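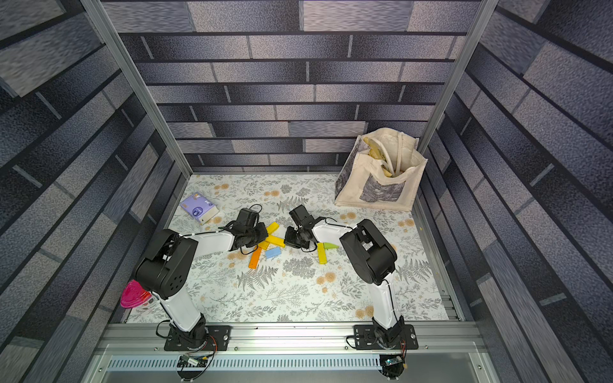 Blocks again. I know, I know, I said the next post would be the curtains. Curtains are not happening before January, the fabric is still folded on the chair where I left it.

So. The wooden blocks. Bright ones, painted, the kind every grandmother had a bucket of. Seven of them out on the fern print and I have spent way more of this week thinking about them than a grown woman should.

Quick background for anyone new. My cousin Banafsheh Mirzaei cleared out her hall closet in Dirimmont and I came home with a carload. Puzzles, a xylophone missing a key, a farm set, and blocks, blocks, blocks. Some painted, some plain, some chewed. My job (self-appointed) is to get it all sorted into small sets that can go to actual kids before it takes over my hallway for good.

What I've figured out so far, in no order:

Small sets get played with. Big bins get dumped. My nephew will tip out a whole bin and walk off to find a snack. Give him a handful of blocks and he's on the floor for an hour, building the same garage.

Mix the colors. First round I sorted by color becuase it looked so pretty lined up, all the reds together, all the greens. Useless! Who wants a bag of only red. Broke them all up again the next evening.

Rectangles are the good ones. Triangles and arches are cute but you need plain bricks to hold them up, and there are never enough plain bricks. Ask any kid.

Soft surface if you can. I am so sick of the clatter on a bare table. Anything between the block and the tabletop helps, even an old placemat.

Also a patterned background makes small things weirdly harder to spot, but bright paint fixes that. The plain wood ones just vanish into leaves. The teal-blue and the lime green, no trouble at all.

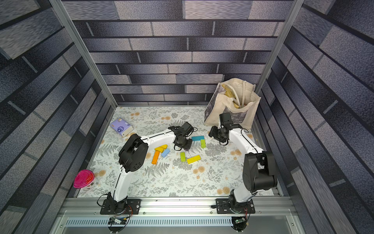
Bags, next. I want each set to have its own tote, because boxes get crushed and lids get lost and then it's back to the bin situation. A tote hangs on a doorknob. A kid can drag it. You can throw it in the wash after somebody puts a banana in it. I wrote to Shahbazi, the little fabric shop on my way home, about their offcuts and they said come by, so I'm going by. Plain canvas if they've got it. Handles long enough for a shoulder but not so long a toddler trips, that's the whole spec.

Tidying up goes in the bag too, by the way. As in, putting them back is part of the game or it doesn't happen. We do a race. I lose on purpose mostly.

Still to do: wipe down the farm set, find the xylophone key (under the car seat??), decide about the chewed ones. Probably sand them. Maybe keep those for us, chewed blocks are not much of a gift.

If you've got spare totes and you're anywhere near Dirimmont, leave a comment and I'll come pick them up. Stains fine. Holes not fine, teh small blocks go straight through.

OK, dinner's on the stove, gotta run. Curtains in January.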